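Sioned James Reflects on 11 Years at the Paltmont Community Kitchen School

Published 2023-02-05

When Sioned James began teaching home cooking at the Paltmont Adult Learning Center, the evening course had nine students and one working stove. It now enrolls 200 adults a year across sites in Paltmont and Rendau.

Ms. James, who became head of the program in October, said the early courses were built around recipes. The present ones are built around staple foods. "People came to us with a folder of recipes and no idea what to do on a night when the store was out of one thing," she said. "We teach beans for two weeks. Then eggs, then grains."

Grains take up the longest unit. Students learn to rinse, soak and steam, and to judge the amount of water without a printed chart. Ms. James grew up in Yorath, where her grandmother cooked for a boarding house and measured by hand.

"She never owned a measuring cup," Ms. James said. "I do use one in class — it would be unfair to beginners not to — but I ask them to put it away by the last week."

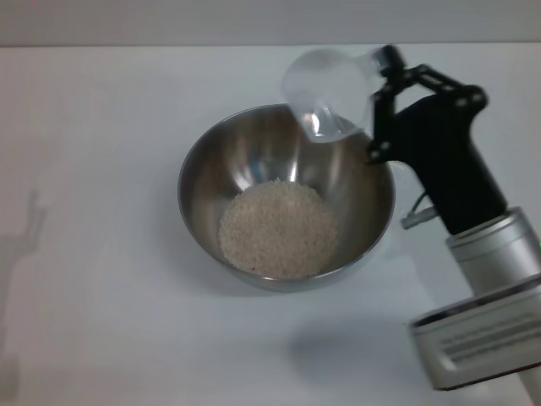

The center does not give grades for the course. Students instead prepare one meal for the group and explain what it cost. Ms. James described this as the part that former students mention most often when they write to her.

A third site is planned for Stasow, in the former primary school. The center is seeking two instructors with experience in adult education, and Ms. James will lead their training.

"I would like someone who has burned a few pots," she said. "The students ask about that first."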